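Search questions, topics, members... Go

Turning a pile of old joke emails into a booklet for a family reunion

Asked in Humor & Jokes on June 3, 2018

My uncle forwarded jokes to the whole family for years and I saved all of them. I now have 1,450 in one text file. I want to make a small printed booklet for our reunion in Nollden. It should fit on 19 pages because that is what the copy shop quoted me for, plus a cover.

Problems so far:

Many are the same joke with different wording. I have the one about the parrot in the freezer at least four times, once with a chicken and once with a turkey at the end.

Some are fine for adults but there will be kids at every table.

A lot of them are lists ("ways to annoy people in an elevator", "signs you have had too much coffee") and they run two pages each.

I also can't decide if I should sort them by subject or just mix them. I started sorting by subject and ended up with a huge lawyer section and three jokes about dentists. How would you go about cutting this down?

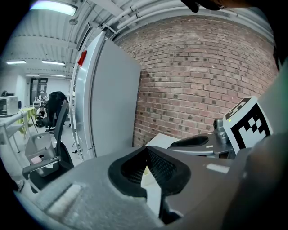
Should I keep the long lists whole or only print the best lines?

Print the best lines. A list of 50 usually has eight or ten that are worth reading, and the rest are the same idea again. Keep the original title and renumber what is left. If one item refers back to an earlier one, keep both or drop both.

2 answers

Answer from Brikwood (19 found this helpful)

I did this for a bowling league, smaller file but the same mess. Do the duplicates first or you will waste time reading. Search on the word the punchline depends on, not on the setup. The setup changes every time somebody retypes it, but the punchline word almost never does. For the parrot joke search "chicken" and "turkey" separately, then keep the shortest version.

After that make three piles: yes, no, and maybe. Read quickly and don't go back. If you have to read a joke twice to get it, it goes in no. I ended up with 67 in the yes pile and never opened the maybe pile again.

For the kids, read each one as if a nine-year-old is going to stand on a chair and read it out loud to the room, since one of them will. Take out anything about somebody's weight, too. There is always a relative who thinks it was put in for them. Mother-in-law jokes depend on your mother-in-law.

On page count, leave one blank line between short jokes and don't go below 11 point type. I went smaller to save a page and the older people couldn't read it without passing the glasses around. Riddles can go upside down at the bottom of a page with the answer on the next one. Knock-knock jokes waste a lot of room at five lines each, so set them in two columns if your program lets you.

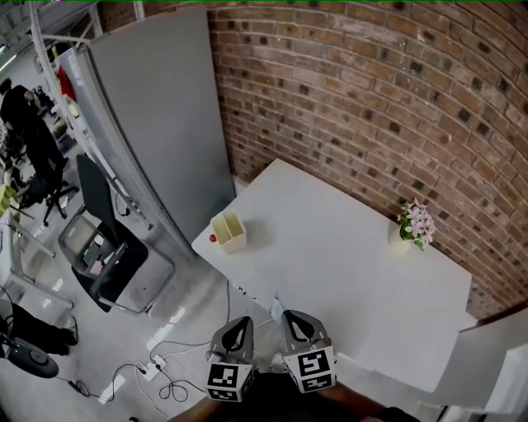 Then there is the order. I would mix them. When they are sorted, people read two lawyer jokes and skip the rest of the section, and by the third dentist joke they can guess the ending. Put a short one first on every page and the longest one in the middle. Save the strongest joke for the last page, because plenty of people open a booklet from the back. Your second strongest goes on page one.

If you really want subjects, keep it to a single one that means something to the family. We had a page of bowling jokes. It was the weakest page in the thing and everybody liked it.

Get one other person to read it before you pay for copies. Mine had a joke with the last line missing. I had read it so often I didn't notice.

Answer from Espinoza (2 found this helpful)

just google "clean jokes" and print those. way faster than going through all that

Comments

Mevitz: But then they aren't the uncle's jokes. I think the point is that the family remembers these ones.

Espinoza: ok fair. then put the dates on them at least, some of those forwards will be from the dial up days and thats half of what makes it funny

Original poster: Thanks all. I searched on the punchline words last night and got rid of more than I expected. There was also a fifth parrot. The coffee list is down to nine lines. I'm going to mix them like Brikwood said but keep one page for fishing jokes, because he fishes. Will try the dates where I still have them, most of the ones I pasted in February lost the header.

One more thing if anyone is still reading: he always signed off with "groan if you must". Front cover or back?

Brikwood: Back cover. Nothing else on it.

Contact us | Terms | Copyright 2018, all posts belong to their authors | Back to top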